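A fork, a spoon and a pair of chopsticks: setting one place for every kind of supper

Last updated: 16/07/2020

Most of us own too much cutlery and reach for the same few pieces. When I moved into a smaller flat in November, I had one kitchen drawer and a box that would not fit into it. The box held 32 teaspoons, most of them from my aunt, and no spoon I liked eating soup with.

I gave nearly all of it away. What I wanted was one place setting that would do for rice, noodles, stew and a fried egg, and a tray to carry it on. I eat at the counter on weekdays and on the sofa at weekends, and a tray suits both.

The tray came first. A low rim is enough to stop a plate sliding off, and a pale one shows up crumbs, so it gets wiped. I also wanted one that would make me smile a little at seven in the morning.

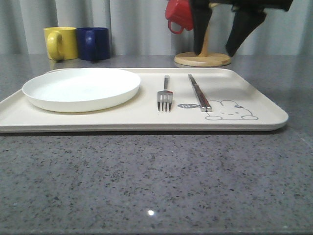 Do metal chopsticks need different care from wooden ones?

They need less of it. Metal chopsticks can be washed with the rest of the cutlery and will not soak up oil or smells. Wooden ones should be washed by hand, kept out of long soaks and dried before they go back in the drawer.

I switched to metal because I kept forgetting the second part. My old pair had gone dark at the tips and one had started to split. Metal takes some getting used to. The sticks are heavier and more slippery, and the first bowl of noodles will probably be a slow one. Squared ends help, as they give a flat face to grip with.

Storing them is simple if you keep them with the forks. I used to put mine in a tall jar with the wooden spoons, and I could only ever find one.

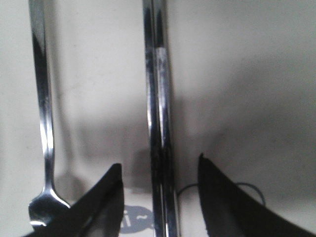
Words: Atieno Mfinanga
Home and Table

Normand Lévesque sold tableware for 32 years before he retired, and he still has firm views on how people buy it. He thinks they look too long at the pattern on the handle and never put the thing in their mouth. His own test is to hold a fork as if to eat and then let the grip go loose. If the head drops straight away, he puts it back.

He is just as strict about spoons. A shallow bowl is better for rice and for anything with a sauce, he told me, and a deep one is for broth. If you only have room for one, take the shallow one and drink what is left from the bowl.

I asked him about the two ranges I had been looking at, Previk and Larell. Previk is the plainer of the two and sold by the piece, which suited me. Larell comes in boxed sets, and I did not want another box. He shrugged at both and said that plain steel is plain steel — what matters is that you lay it all out together before you pay, and see whether it looks as if it belongs on the same table.
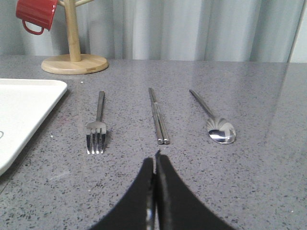
Fork, chopsticks and spoon on a speckled counter.

Laying things out is also a good way to clear a drawer. Take everything out, put it on the worktop and group it by what you eat with it. I found five serving forks, and I have never served anything that needed one. They went to my neighbour Lai, who has a large family and a long table.

Once you have your setting, give it a fixed home. Mine lives on the tray itself, plate and all, on the shelf beside the kettle. After supper it is washed, dried and put straight back, so breakfast is half laid already.

The counter gets a wipe before the tray goes down and another after it is lifted. Speckled stone is kind to a lazy cook and hides a good deal, but white bits still show, and grit under a tray can scratch it. A damp cloth and a dry one are all I use.

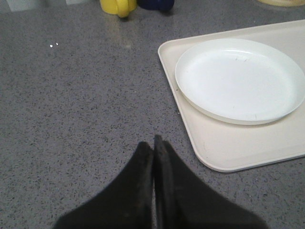 How do you get water marks off stainless steel cutlery?

Rub each piece with a soft cloth dampened with a little white vinegar, then rinse in warm water and dry it at once. Marks are left when hard water dries on the metal, so a tea towel straight after washing will prevent most of them.

For anything stuck between the tines, soak the fork for a few minutes in warm soapy water and use an old toothbrush. Keep wire wool away from it. I made that mistake with a spoon years ago and it still looks like the bottom of a pan.

I have added one thing since the move, a second plate for when my sister comes on Thursdays. She brings her own chopsticks.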